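FOR IMMEDIATE RELEASE

Buenaventura Coalition Asks State to Reopen Complaint Files on Licensed Clinics

Group says 109 complaints were closed without a site visit; calls for hearing in October

BUENAVENTURA — The Buenaventura Coalition for Open Records today asked the state attorney general to review the handling of patient complaints against licensed outpatient clinics, and to release the closing memos in every case that ended without an inspection.

The request follows a review of records the coalition obtained from the state health department under the open records law. The records cover complaints filed against clinics in Buenaventura and the neighboring county of Irnen during the current governor's two terms in office. They show that 109 complaints were closed after a review of paperwork only. In 85 of those files, the space on the form where the reviewer is supposed to give a reason for closing was left blank.

"The law tells the department to look into every complaint that names a specific risk to a patient," the coalition said in a statement. "It does leave the method up to the department, and we accept that. But a blank line on a form is no record of a decision. The people who filed these complaints are owed an answer they can read."

The coalition first asked for the records last winter. The department denied the request, citing patient privacy. The coalition appealed and offered to accept copies with all patient names, dates of birth and medical details removed. The department agreed to release the files in that form after a district judge ordered the two sides to meet. No patient information appears in the material the coalition has received, and the coalition has not tried to identify anyone who filed a complaint. 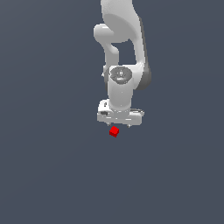 Two of the files concern the Drendska Women's Health Center, which has been the subject of public debate since its license was renewed last spring. Both complaints were filed by former employees. Both allege that the center failed to keep the transfer agreement with a local hospital that its license requires. The department's log lists each complaint as "resolved," but neither file contains a copy of the agreement or a letter asking for one.

The coalition takes no position on whether the allegations are true. It has asked the center for a copy of the agreement and will publish any answer it receives in full.

Coalition members also raised concerns about public statements made by the governor's office while the records request was pending. In a written reply to legislators, the office said that complaints against clinics "are investigated promptly and in person." The files released so far do not support that description. The coalition has written to the governor's office asking that the statement be corrected or that the records supporting it be made public.

The letter to the attorney general makes the following requests:

Release the closing memo for each of the 109 complaints, or state in writing that no memo exists.

Reopen the 85 complaints that were closed with no reason given.

Review whether the governor's office played any part in the decision to close complaints without a site visit.

Hold a public hearing in Buenaventura in October, with time set aside for testimony from current and former clinic employees.

The coalition is also supporting a bill, known as the Brotidum Amendment after the township where it was first proposed, that would require the health department to visit a clinic in person when a complaint names a risk to a patient. The bill would require the department to notify the person who filed the complaint of the outcome and to post a yearly count of complaints received, inspected and closed. It passed a House committee during the last session but did not reach the floor. Its sponsors have said they plan to introduce it again.

Opponents of the bill have argued that it would be used to burden clinics that offer abortion. The coalition notes that the text applies to all licensed outpatient facilities, including surgical centers, dialysis clinics and pain clinics — most of the complaints in the released files involve facilities of these kinds. The coalition's members hold differing views on abortion and on the governor's record, and the group does not endorse candidates.

"We would be making the same request under any governor of either party," the statement said. "The department works for the public, and its files belong to the public."

Copies of the letter, the released files and the text of the Brotidum Amendment are available for inspection at the coalition's office in Buenaventura during regular business hours. Paper copies can be mailed on request for the cost of postage. Reporters who wish to view the files are asked to call ahead to reserve a table.

About the Buenaventura Coalition for Open Records

The Buenaventura Coalition for Open Records is a nonprofit group of residents of Buenaventura and Irnen counties. It files records requests with state and local agencies and makes the results available to the public free of charge. It is funded by member dues and accepts no money from political parties or campaigns.

###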